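Irncombe Winter Week schedule is out, Hunt to host alumni night

December 26, 2018 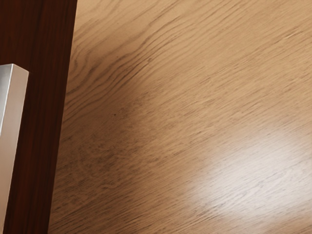
Winter Week is back at Irncombe College in January, and the student activities board put the full schedule up this morning. Eight days this time, one more than last year. Most of it free with a student ID.

The big name is Rasmus Hunt, who used to do the overnight show on campus radio and now hosts the quiz program "Second Guess." Hunt will emcee alumni night in Petrauskas Hall and stick around after for questions. Doors at 7, show at 7:30. The hall seats 1087 and the board expects to fill it, so get there early if you don't have a ticket yet.

"I got my start reading snow closings at 4 in the morning," Hunt said by phone. "I mispronounced half the towns. People called in. It was great training."

Tickets for alumni night go on sale the first day of classes at the box office window. Limit of 2 per student. Alumni can order by mail or phone, same price. No online sales yet, the board says the new system won't be ready untill spring.

Also on the schedule:

Opening night skate at the Eltano Rink. Skate rental included, bring your own gloves. Hot chocolate while it lasts.

Lip sync contest, Tuesday, student center. Sign up as a team or solo. The history department has won it two years running and would like everyone to know that.

Stodeo, the campus improv group, does a late show Thursday in the basement theater. The group is also running a beginner workshop that afternoon, no experience needed. Space is tight.

Snow relay on the main quad, Saturday morning. If there's no snow they run it anyway, on the grass. Last year 243 students signed up and the start was pushed back while bibs got handed out, so pick yours up Friday at the front desk of the student center. The route is shorter this year and skips the library steps.

The parade is off. Board members said the street permit came in too late and the city has roadwork planned on College Avenue through the end of the month. Floats that were already started can be shown outside the gym on Saturday after the relay. Email the activities office by the first Friday of the term with your groups name and how much room you need.

Dining halls keep regular hours all week except Saturday, when the north hall opens at 6:30 for relay runners. The late shuttle will make extra trips after alumni night and the Stodeo show.

Full schedule is posted outside the activities office and at the student center desk.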